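## 4 试用条件与结果

本节写 Puvden 双臂桌面套件的试用。套件由 Mornthorpe 供货，对照用的旧工位是 Olteanu 的单臂方案，数据在 Brarnwood 的分拣间采集。 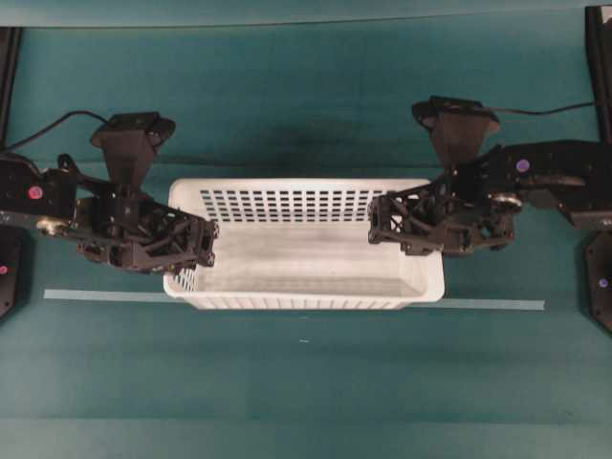
**图 4** 双臂搬筐工位，两侧夹爪位于白色塑料筐的左右两端。

Olteanu 读初稿后回了一句，说双臂搬一个空筐不算本事，单臂加一个宽夹爪也能做，价钱还低一截，问我们到底在评什么。意见收下，本节因此改了写法：先讲套件交付时是什么状态，再讲搬筐任务，最后单列与单臂方案的差别。结论不替供货方说好话。

### 4.1 交付与安装

套件分箱到货。臂、底座、腕部相机支架、立柱、线束、台垫，外加一份安装手册。手册是双语的，中文部分翻译质量一般，“夹紧力”和“夹持行程”在两处写反了，第一次标定因此作废。后来按英文部分重做，没有再出问题。供货方答应下一版改正，截稿时未见新版。

安装用了一个下午。底座左右对称布置，间距按手册推荐值。手册给的是一个范围，没有给理由。我们取中间值，后面的数据都在这个间距下得到，没有动过。换间距会不会影响成功率，没测，不敢说。

线束偏短。腕部相机的线从上方绕下来，臂抬到高位时会绷紧，第一周有两次接触不良，画面丢失，程序自己停了。处理办法：换长线，在立柱上多加一个理线扣。之后未再出现。这条应当算套件的缺点，买来的人多半会碰到，手册只字未提。

颜色标记值得一提。左臂贴粉色圆标，右臂贴紫色圆标，底座上也有对应的小圆点。看上去是小事，换班时省了不少口舌，操作员报故障直接说“粉臂”“紫臂”，日志里也这么记。旧工位没有这种问题，毕竟只有一条臂。

标定流程：先单臂归零，再做双臂相对位姿，最后用筐做一次实物校验。前两步套件自带程序，第三步是我们自己加的。自带程序给出的残差一直很好看，实物校验却有一次明显偏差，查下来是台垫起皱，筐底没有放平。把垫子重新铺过即可。建议供货方把实物校验写进流程。

### 4.2 任务定义

任务是双臂协同搬筐。筐长轴横放，两侧夹爪分别靠近左右两端，夹住筐沿，同步抬起，平移，放回台面。要求放回之后筐沿与台面上的浅蓝色胶带对齐。胶带是参考线，判定对齐用，不参与控制，控制程序也不读它。

判定标准三条，全部满足才记成功：

- 抬起过程中筐体倾斜不超过设定阈值；
- 平移阶段两侧夹爪均未脱开；
- 放下后筐的底边与胶带的夹角在允许范围内。

失败的分三类登记：夹持失败、同步失败、放置失败。一次试验若先后出现两类，只记先出现的那一类。这样记会低估放置失败，我们知道，但改成多重登记之后日志很难核对，试了几天就放弃了。

筐选塑料筐，理由简单，分拣间日常用的就是这一类，后壁带成排小孔，重量轻，筐沿有弹性。弹性是麻烦所在。夹得轻，抬起时滑；夹得重，筐沿变形，松开时会弹一下，位置就偏了。初期的放置失败大半是这个原因，后面 4.4 再讲。

试验中筐的初始位置由操作员手动摆放，摆放误差不做限制，只要求两侧夹爪都够得着。这一点与供货方的演示不同。演示用了定位块，每次初始位置一样，成功率当然好看。我们觉得分拣间里没有人会用定位块，所以撤掉。

### 4.3 数据规模

正式试验前录制遥操作示教 749 条，全部用于训练，未另外筛选，只剔掉了画面丢失的那两条。示教由值班操作员轮流完成，水平不一，有人习惯先左后右，有人两手一起上。没有统一要求。后来看，这种不统一对策略的影响比预想的小，但先左后右的示教确实会让策略偶尔出现“等一下”的停顿，右臂悬在筐沿上方，要过一会儿才合拢。停顿不算失败，只是拖慢节拍。

正式试验共 3,241 次，全部在双臂工位完成，跨度为整个十二月。单臂对照另做 620 次，用同一批筐，同一张台垫，同样的判定标准。两边次数不等，原因是单臂工位中途被分拣间收回去干活了，没有办法补齐。比较时只看比例和失败类型的分布，不比绝对次数。读者若觉得对照组偏少，我们同意。

灯光固定，顶光，不拉窗帘的时段不做试验。台面用青绿色台垫，白筐放上去对比明显，相机容易找到筐沿。换成浅色台面会怎样，供货方说没有影响，我们没有验证，这里只转述。

### 4.4 夹持与同步

先说夹持。默认夹持力对硬质箱体合适，对塑料筐偏大。我们把它下调了两次，第二次下调之后放置失败明显减少，夹持失败略有上升，总体划算。套件允许左右两侧分别设置夹持力，这个功能有用，因为两只夹爪的磨损并不一致，用到月底时右侧指尖已经比左侧光滑，需要略微加力补偿。指尖垫片是易耗件，单独出售，报价单里没有列出，问了才知道。

再说同步。两臂共用一个时钟，抬升阶段的高度差很小，肉眼看不出。真正的问题在起始时刻：一侧先接触，另一侧晚到，筐会被推开一点，晚到的一侧就夹空了。控制程序提供“双侧接触确认”选项，打开后两侧都检测到接触才合拢。默认关闭。我们不理解为什么默认关闭，打开以后同步失败几乎只剩偶发的几例，节拍稍慢，可以接受。供货方的解释是演示时为了速度。

接触确认靠电机电流判断，没有力传感器。好处是便宜，坏处是阈值要自己调，冷机和热机还不一样。早上第一批试验常有误报，预热一阵就好了。我们的做法是开机后先空跑一段，不计入数据。这个办法土，但管用。

腕部相机的作用在靠近阶段最大。头部视角里，夹爪伸到筐沿上方以后会挡住一部分筐沿，策略在这时主要依赖腕部画面。做过一个小的消融：关掉腕部相机，只留头部视角，夹持失败立刻增多，多数是指尖落在筐沿外侧。次数太少，没有列表，只当旁证。反过来只留腕部相机，靠近阶段还行，放置阶段对不齐胶带，原因也好懂，腕部看不到整条线。

### 4.5 与单臂方案的差别

回到那条意见。单臂加宽夹爪能不能搬空筐？能。620 次对照里，单臂搬空筐的夹持失败并不比双臂多，节拍反而快，没有等待另一侧的时间。如果现场只搬空筐，而且筐长不变，双臂套件不值得买，这一点写明白。

差别出在两种情况。一是筐里有东西并且偏在一头。单臂夹在中部，抬起时筐会向重的一头倾，阈值很快就超了；双臂夹两端，倾斜小得多。二是筐长有变化。宽夹爪的开口固定在一个区间，换大一号的筐就要换夹爪，换一次要停机重新标定。双臂只要移动两侧的靠近位置，程序里改一个参数，不用拆东西。

放置精度方面，双臂占优，但优势没有宣传册说的那样大。册子给出的对比是在有定位块的条件下做的，撤掉定位块以后两者差距缩小。我们认为原因是误差的来源变了，由放置动作本身变成了抓取时的初始偏差，而初始偏差对两种方案都一样。这个解释没有单独做实验证实。

占地是双臂的短处。两侧底座加上后方两根立柱，工位宽度比单臂大出一截，分拣间原来的过道要让开，推车过不去，后来把推车路线改了。供货方的图纸只画了台面，没有画线束和人站的位置，规划时容易估小。

### 4.6 维护与服务

试用期间报修两次。一次是前面说的相机线，一次是左臂肘部附近有异响，远程看过日志，供货方让我们检查轴承处的紧固件，拧紧以后异响消失。远程响应快，当天有回音。备件慢，指尖垫片等了很久，等待期间用旧垫片翻面顶着。

软件更新要小心。中途升级过一次控制程序，升级后夹持力设置被恢复成默认值，没有任何提示，当天上午的放置失败突然变多，查了半天才找到。那个上午的数据保留在总数里，没有剔除，成功率因此略低于正常水平。建议购买方升级前导出参数，升级后逐项核对。供货方表示会加提示。

操作员培训用半天足够。遥操作手感偏重，连续示教容易累，录到后半段质量下降，轨迹抖动变多。我们后来限制了单人连续录制的时长，抖动有所改善。手柄的按键布局左右镜像，有人喜欢有人不喜欢，软件里可以改，改完要重启一次，这一点手册写的很清楚。

### 4.7 局限

只测了一种筐型的全流程，换大号筐只做了靠近和抬起，没做放置。偏载试验用的是同一种配重，液体和会滚动的物品没有试。台面、灯光都固定，结论不宜直接搬到开放环境。试用机是供货方借出的样机，与量产件是否完全一致，我们问过，得到的答复是一致，没有拆机核对。

价格没有写进本节。报价随配置变动，而且试用期内改过，写了也很快过时。需要说明的是，比较总成本时应当把指尖垫片、加长线束和改造过道的费用算进去，后两项在 Brarnwood 都实际发生了，只是分别记在不同的帐上，没能合并统计。下一节给出各失败类型随时间的变化，并讨论接触确认阈值的自动调节。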